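Thread: House rules for handheld gripper sessions – what do you enforce?
Board: Data collection > Good practice

tollos_sam wrote:
I got handed the job of writing one page of rules for our collection room at Tollosholm. Right now the rules are whatever Zubaida Sial yells across the room. We do hang-and-unhang tasks mostly, coats and bags, two people recording at once on some days. My draft so far:
Walk the floor before the first take.
Both markers in view of your head camera at the start.
No talking to the other operator mid-take.
20 takes, then a break.
What am I missing?

furemine_ops wrote:
Cables! Put cables first, before anything about markers. A bad marker costs you a take, a trip costs you a person.
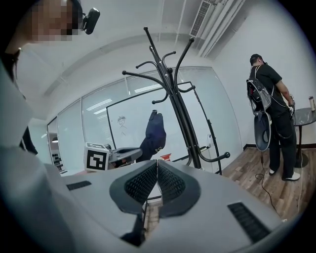 tollos_sam wrote:
Fair, and I'll move it up. The one I keep going back and forth on is spacing. Samina Gondal wants a taped box per operator, and I think tape just makes people look down at their feet. But then you get one guy at the side table wearing a backpack with straps and cables looped around it, a coat rack in the middle with hooks going every direction, and I start thinking she has a point. Our draft says an arm's length plus the gripper. Is that enough for anybody else?

niazi_bench wrote:
No. An arm's length is fine standing still and useless when somebody turns around with a pack on. We do two full steps and the rack counts as a person.

potedari77 wrote:
Two steps?? In what room? Ours would fit one operator and a chair. I'd say one person moves at a time and the other one waits, done. Tape is fine too by the way, people stop looking at it by lunch.

niazi_bench wrote:
If one always waits you've got half the takes. I'm not signing up for that.

furemine_ops wrote:
You two had this same fight in November.
Sam, do you have anything in there about what a good grasp is? We threw out 50 takes from one batch over that, and it was all stuff a written rule would have caught.

tollos_sam wrote:
Sort of. I put up a longer version on our project page, pasting the part on bags so you can pick at it. 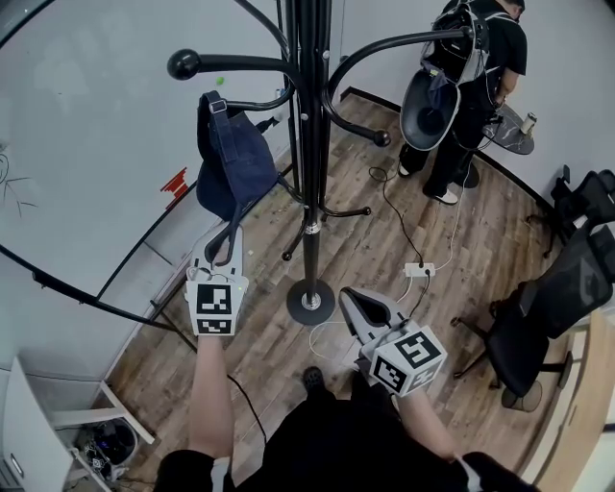 3 min read
Grab the strap, close all the way, and hold for a beat before you lift. The denim bag gets taken by its strap and never by the body, even if the body is closer. Keep the free gripper open and up where the head camera can see its marker. If the strap snags on a hook, stop and mark the take as a snag. Don't shake it loose, and don't help with your other hand unless the task sheet says two hands.

potedari77 wrote:
I like the snag line, stealing it. I don't agree with "never by the body" though. People grab bags by the body all the time at home. If every take is strap only, that's all your policy is ever going to know.

tollos_sam wrote:
Yeah, Zubaida said the same thing – her version is strap for the first batch, then free choice but you write down which one. Maybe I make it a per-task rule and get it off the general page.

niazi_bench wrote:
Per-task, definitely. General page should fit on a wall. Ours got up to nearly 523 words and people quit reading it. Also please add power strips to your cable rule, everyone remembers the cable on their own back and forgets the strip on the floor.

tollos_sam wrote:
Adding it now. Still nothing settled on tape, so I guess Samina gets her boxes for a week and we'll see. Does anyone have wording for when an operator is allowed to call a stop on the other person's take?

furemine_ops wrote:
"Anyone, any time, say stop out loud." We log it as a stop and don't ask who was right.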